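Subject: Re: [Wirnton-homes] Hanging things on old plaster
Date: 6/25/21

On 6/25/21 a list member wrote:
> We've just moved into one of the terraces on Jeltau Road and every
> nail I put in the wall brings down a lump of plaster the size of a
> saucer. Landlord says it's all original. Is there a trick to it, or
> do I give up and lean everything against the skirting board?
> Also, has anyone used the framing place in Brumach? Are they dear?

Hello, and welcome to the road! Don't give up. We're further along, at number 146, and our front room looked like a dartboard by the end of our first January, so you have my full sympathy.

What you've got is lath and plaster, same as us, and it hates being hit. Put the hammer away. I stick a bit of masking tape where the hole is going, drill through it slowly with a small masonry bit (hammer action OFF, I learned that one the hard way) and use a screw with a plug. If you feel it go soft and springy you've probably gone between the laths, and then I'd shift along a little or use one of those spring toggle things. Anything really heavy wants to go into a stud, and finding those in an old wall is a whole evening's entertainment. My stud finder beeps at everything, including my hand.

Do have a look for a picture rail before you drill anything, though. Ours had been painted over so many times I took it for a bit of fancy moulding, and we'd been there two years before the penny dropped. Brass hooks over the rail, a length of wire, job done, and you can shuffle things along whenever you get bored.

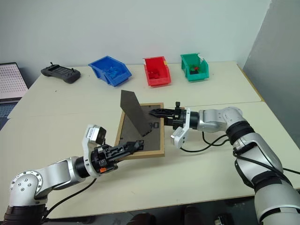 On the wire, go for the proper braided stuff and leave a bit of slack. I like two hooks for anything wide, otherwise it goes crooked each time a lorry passes, and you'll have noticed the lorries by now. Little felt pads on the bottom corners help too, and they save the paint.

As for framing, I've not used the Brumach people so I can't say. I went to Uddin Framing by the station last time and paid £50 for a mount and new glass in a frame I already had, which I thought was fair. They were slow, mind, so don't leave it till the week before somebody's birthday like I did.

For the saucer-sized holes, ordinary filler will do if you build it up in thin layers and let each one dry. I've got half a tub going spare if you want to knock.

See you on the road,
146 (green door)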